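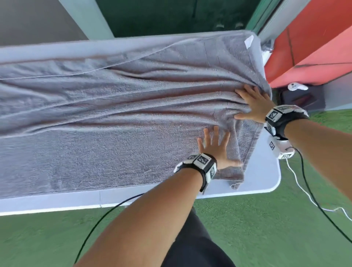 在白色折叠桌上抚平一条灰色毛巾

常见问题

欢迎来到阿玛代尔（Amaddale）家庭旅馆的问答页。住过的客人常常写信来问些小事，我们一封一封回，回着回着就觉得不如都写在一起，您出门前泡杯茶慢慢看就好。要是看完还有不明白的，尽管来信，我们很喜欢收信。

几点可以入住，几点退房？
下午三点以后入住，上午十一点以前退房。您若是坐早班车来，行李可以先放在门厅的柜子里，然后去河边走走，那条路早晨特别安静。想晚一点退房也可以商量，只要当天没有新客人接着住，我们一般都会答应，前一晚跟我们讲一声就行。

毛巾和床单需要自己带吗？
不用带。每位客人有一条浴巾、一条面巾，住满三晚会换一次，想提早换就把用过的放在浴室地上，我们看见就明白了。去湖里游泳请不要用房间里的浴巾，楼梯下面的木箱里有专门的旧浴巾，随便拿，用完搭在后院的绳子上。皮肤敏感的客人请提前说，我们可以换成不加香味的洗衣液来洗，这个需要提早两天准备。

早餐有什么？
粥、面包、鸡蛋、自己熬的果酱，还有当季的水果。早餐从七点半供应到十点，起得晚的客人也别着急，厨房里总会留一点面包和奶酪。吃素或者对坚果过敏的朋友，订房时在备注里写一句，我们会另外用一口锅。

可以带宠物吗？
小型犬可以，猫也可以，每次住宿加收74元清洁费，住几晚都是这个数。请不要让它们上床，沙发倒是无所谓，那张沙发已经很老了。院子的矮门关不太严，放狗出去的时候麻烦您在旁边看着些。

怎么从车站过来？
出站以后坐开往克拉斯索普（Clastthorpe）方向的238路公交车，在磨坊桥下车，往回走一小段，看见绿色的信箱就到了。末班车收得早，晚上到的客人请先告诉我们车次，我们开车去接，单程收300元，几位一起坐也是这个价钱。自己开车来的话，院子旁边可以停车，不另外收费，只是下雨天路有些软，请慢一点开。

冬天房间冷不冷？
房子老，墙倒是厚。每间房都有暖气，柜子最上层还有一条多余的毯子。十二月来的客人我们建议住朝南的房间，白天太阳能一直晒到床脚，很舒服。楼下的炉子傍晚会生火，大家喜欢围在那里看书、下棋，您不想说话也没有关系，坐着就好。

订金怎么退？
订金每间908元，入住前七天取消全额退还，七天以内可以改期一次，一年之内都有效。遇到生病或者航班停飞这样的事情，请直接写信跟我们说，总有办法可想。

有没有无线网络？
有，密码写在钥匙牌的背面。阁楼那间信号弱一些，需要开视频会议的客人，可以到楼下的小书房去，那里有一张结实的桌子和一盏好灯。

有问题应该找谁？
白天找安内利斯·科彭斯（Annelies Coppens），她多半在厨房或者菜园里，门铃按一下听不见，多按两下。晚上十点以后请打门厅墙上贴的那个电话。

本页更新于2024年11月9日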